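4. Laying out the Kidley table set

Set up on a flat table covered with the brown mat. Small creases in the mat are fine, but pull out any fold large enough to tip the saucepan.

4.1 Put the light blue plate on the left side of the mat, with a clear margin all round.

4.2 Stand the saucepan to the right of the plate. Turn the handle so it points away from the person at the table.

4.3 Fit the glass lid. The rim should sit flush all the way round.

4.4 Place the yellow piece on the plate.
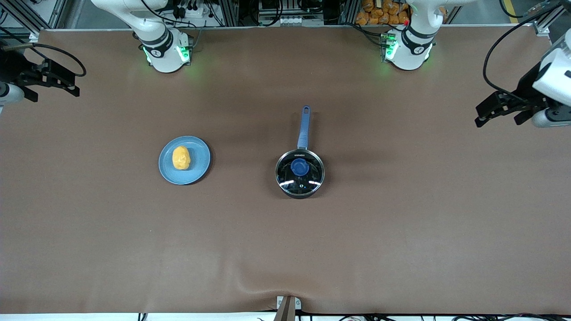
NOTE: Leave at least 200 mm between the table edge and anything with a handle. On tables less than 900 mm wide, use the plate and saucepan only and keep the other pieces in the Shezi tub.

5. Moving the yellow piece

5.1 Take the lid off first (see section 6) and put it down clear of the plate.

5.2 Hold the yellow piece by its sides, with the rounded end up. Lift it straight off the plate.

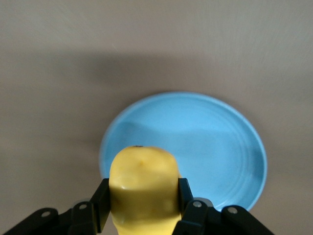
5.3 Lower it into the pan. Don't drop it in, as the inside coating marks easily.

CAUTION: The set is for play and practice only. Do not use the saucepan on a stove, hotplate or barbecue.

6. Handling the lid

6.1 Lift the lid by the centre knob. Never lift it by the rim.

6.2 Put it down flat on the mat, knob upwards. 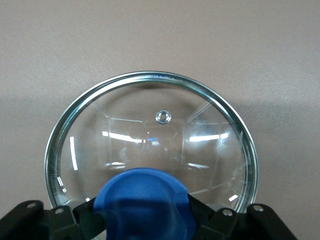 Sections 4 to 6 written by Mbali Ngcobo
Checked by Pieter Van Acker, Fletex

6.3 Wipe the glass with a soft cloth and warm water. Clean the steam vent with a cotton bud, working from the top side.

6.4 Check the knob every 2 months and tighten it by hand if it turns.

CAUTION: Stop using the lid if the glass is chipped or the rim has come away. Replacement lids are listed under Spare Parts.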